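How to Oil a Wooden Tabletop (and Keep It Looking Nice for Years)
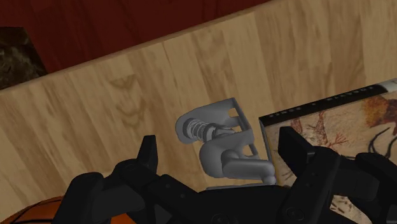 Image credit: Iulian Dinu

If you have a wooden table that gets used every day, you already know what happens to it. The finish goes dull in front of the chair where somebody always sits, there's a pale ring from a mug, and the whole thing starts to feel a bit dry and scratchy when you run your palm over it. The good news is that a plain oil finish is one of the most forgiving jobs in the house. I've done ours every May for years now, usually with the radio on and the back door propped open, and I still look forward to it.

I'm going to walk you through it the way my aunt walked me through it, which means there will be a few detours. Put the kettle on if you like.

First, find out what's on there now

Oil only works if it can get into the wood. If your table has a coat of varnish or lacquer, the oil will sit on top and stay sticky, and you will be annoyed with me. To check, put a few drops of water somewhere out of the way and go do something else for ten minutes. If the wood darkens where the drops were, it's either bare or oiled and you're in business. If the water just sits there in beads, you may have varnish, or you may have a very healthy oil finish that doesn't need anything from you yet. Rub a little mineral spirits on the same spot with a rag. If nothing changes and the surface still has that slightly plastic feel, treat it as varnish, and plan on sanding or stripping it before you go any further.

One more warning while we're here: if your table is veneered, go very gently with the sandpaper. Veneer can be awfully thin, and once you're through it there's no going back. I learned this on a bedside cabinet that now lives in the garage with a cloth over it.

What you'll need

A can of hardening oil (Danish oil or pure tung oil are both fine)
Sandpaper in 120, 180 and 240 grit
A sanding block, or a bit of scrap wood to wrap the paper around
Lots of lint-free cotton rags (old T-shirts are perfect)
Mineral spirits
Thin gloves
A metal can with a lid, or a bucket of water, for the used rags
Drop cloths or newspaper for the floor

Please don't use olive oil or anything else from the pantry. I know it's sitting right there. Cooking oils never properly harden, and after a while they can turn sticky and start to smell like the back of a cupboard.

Cleaning

Clear everything off and wipe the top with a cloth wrung out in warm water and a small squirt of dish soap. Go over it again with plain water, then dry it with a towel right away so the water doesn't soak in. Leave it overnight if you can. I used to rush this part and then wonder why my sandpaper kept clogging up with gray gunk.

Don't forget the edges! People lean on them and grab them with buttery fingers, and they're often dirtier than the top itself.

Sanding

Start with the 120 if the surface is rough or has rings and scratches. If it's in decent shape you can skip straight to 180. Always sand along the grain. On a top made from a lot of separate strips, the grain won't all run in quite the same direction, so take your line from the length of the strips and keep your strokes long and light. Where you hit a patch of swirly, curvy figure, ease off the pressure and let the paper do the work.

Try to give the whole top the same amount of attention. It's very tempting to lean into one bad ring and forget the rest, but you'll end up with a shallow dip that catches the evening light for the rest of your life. Sand a wide area around the mark, move on, and come back to it later.

When you've finished with 180, vacuum the dust, wipe the top with a rag barely damp with mineral spirits, and let that dry off completely. The damp rag also gives you a little preview of the color you'll end up with, so have a good look while it lasts. Then go over everything with the 240 and wipe it again.

The first coat

Open the windows and put your gloves on. Stir the oil (don't shake it) and pour a small puddle in the middle of the table, maybe a couple of tablespoons. Spread it out with a folded rag, working along the strips, and keep adding more until the whole top looks evenly shiny. Some pieces of wood will drink it up and go matte almost at once. Give those a second helping.

Now wait fifteen minutes. This is a good moment for that cup of tea.

When you come back, take a clean rag and wipe off all the oil that hasn't soaked in. I do mean all of it. Rub as if you were drying a dish, change to a fresh rag when the first one gets heavy, and keep going until the surface feels nearly dry. Nine times out of ten, a tacky table comes from somebody being too polite at this stage.

About those rags

Please read this bit even if you skip the others. Rags soaked in a hardening oil can heat up on their own as the oil cures, and a crumpled pile of them can catch fire. Drop them in a bucket of water or a lidded metal can filled with water, or spread them out flat, one layer thick, outdoors on something that won't burn, until they're stiff and completely dry. Then check how your town wants them thrown out. Never leave them balled up in the trash.

More coats

Let the first coat dry for a full day, or longer if the can says so or the weather is damp. Rub the top very lightly with the 240 paper, just enough to knock down any little whiskers of grain, wipe off the dust, and oil again exactly as before. I like 3 coats on a table that gets family meals, and I stop there. You can do more, but each one makes less of a difference than the one before.

Then comes the hard part, which is leaving it alone. You can set light things on it after a couple of days, but keep water, hot dishes and tablecloths away until the oil has cured all the way through. Follow the time on your can, as they vary quite a bit.

Looking after it

Day to day, a damp cloth followed by a dry one is plenty. Wipe up spills when you see them, use coasters when you remember, and stay away from spray polishes with silicone in them, as they make the next round of oiling a headache. If one area goes dull before the rest, you can sand just that part lightly and rub in a bit of fresh oil, feathering it out at the edges so it blends.

I keep a small jam jar of leftover oil in the shed for exactly this, labeled in big letters and filled right to the top so there isn't much air in it. It keeps better that way, and it has saved me from opening a new can more than once.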